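Tulel Hall users' group - minutes, January 8, 2020

Chair: Olga Aravena. Apologies: Retamal, who had the biscuits.

1. The practice board
The white board with the blue controls was on the table. Gorko asked what the knob does. It turns. The group accepted this.
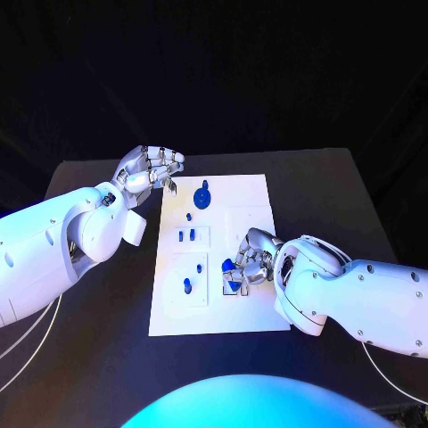 Board on the table, knob at the top

The small blue peg was discussed for nearly 39 minutes, mostly its name. "Peg" was carried. Grivel wants labels beside the switch plates and has a quote for £260. Olga asked if he had considered a pen.
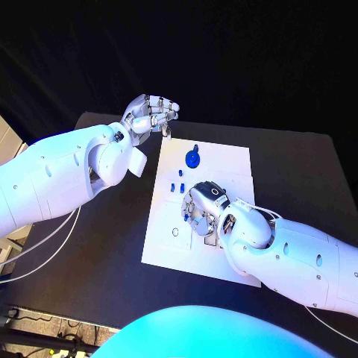

2. Hall lighting
Quote received for £655. Deferred, as in January last year.

3. Any other business
Grivel still has 2 keys and will return one. Gorko to bring a pen.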